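Print this ticket | E-mail this ticket
Ticket 1674: bed skirt and duvet, guest room
Last updated 6 April 2023

Hi, me again! I'm writing about the Vavora duvet and the matching bed skirt I ordered for our guest room back in November. 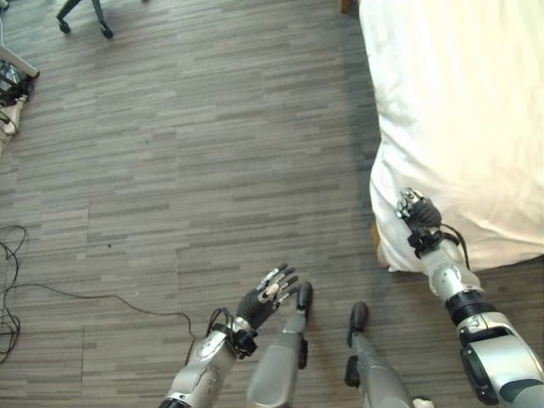
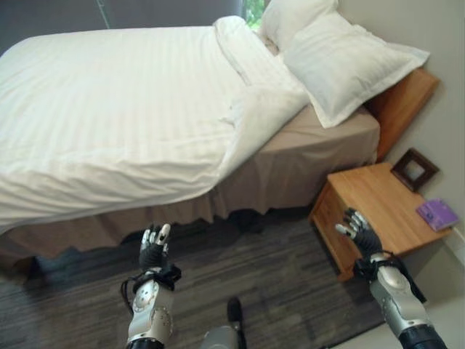
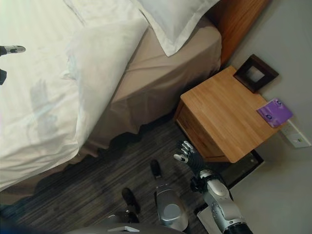
Guest room bed with the white bedding on, all three taken the same day.

So, problem one is the skirt. The hem won't hang even. It ripples just above the floor (second photo shows it best) and I've tugged it every way I can think of. Ironed it too, 2 times, on the setting the label says. The gathers look nice and I really do like the color, it's only the bottom edge that bugs me.

Problem two is the duvet. I can get the top pretty smooth, but the side puffs out over the edge of the mattress and the foot end wrinkles up again. I tried turning it back below the pillows in a thick fold like your care sheet says, and that helped a little. Is it maybe the wrong size? The packing slip says Minunham, 158, and I have no idea if that's a width or a style number.

Tried so far:
- skirt off, turned end for end, back on
- duvet shaken out and left flat overnight
- the Hegedűs clips you sent, which lasted about 3 days before they slid off

I'd rather swap the skirt than return the whole set, if that's possible! The pillows are fine, please don't send more pillows.

Status: open, waiting on Gatus home goods support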